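"I talk to it, yes. Everyone does in the end"

When Natália Bragança started on the returns benches at Tradenell, the whole job was hands. A parcel came in, you opened it, you worked out what it was and whether it could be sold again, and you folded or wrapped or binned accordingly. She was good at it and she was quick. By the end of a shift her thumbs ached.

Since May she has been a trainer, and her pupils are machines. I spent a morning with her and came away wanting to tell everybody I met about it.

"People hear 'automation' and they imagine a big arm arriving on a lorry," she says. "Ours started with a pair of grippers you hold yourself. You squeeze, the jaws close, and the thing records how you did it. So my first week of robots was me, picking up wrappers with a claw, feeling ridiculous!"

The method is simple to explain and surprisingly hard to do well. Natália and her colleagues carry out ordinary jobs with the grippers in place of their fingers: clearing a table, sorting the packets, putting rubbish in the bin. Each go is saved, and the software learns from the pile. The target for a single task is 100 good recordings, and the team has finished 7 tasks so far.

Soft things are the worst, she tells me, and her face lights up when she says it. A box is a box. Anything thin and crumpled changes shape the moment you touch it, and no two attempts look alike.

"I must have thrown away thousands of scrunched-up bits in my life and never given it a thought. Now I know which end I go for. I know I turn my wrist before I lift. That was all in there and I'd never looked at it."

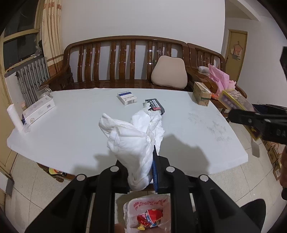 A crumpled white bundle in the jaws, with the lined bin just below.

The recordings are made on tables with everyday clutter on them, because a bare bench teaches the machine very little. That was Margarida Louro's idea. She runs the shift, and she was the sceptic of the group.

"I asked one question at the first meeting," Margarida says. "Who goes? And I kept asking until I had it in writing." What she got was a promise that the bench staff would be retrained before anyone outside was hired. Four of them have moved across, on a better hourly rate. She still has worries — what happens when the tasks run out, for one — and she raises them every month.

Afonso Valente, the youngest of the four, sees it differently. He likes the arguing. "Natália picks from the top, I pick from the side. We had a proper row over it with the engineer standing there writing it all down. When did anyone ever write down how I pick up rubbish?"

I asked Natália whether she minds teaching a machine the job she used to do. She took a while over that one.

"Some days. But my thumbs don't hurt, and I go home with something to talk about. My daughter wants to know what it learned today. She never once asked me about returns."

She was due back at the table by then, and Afonso had already started without her.

2020-08-24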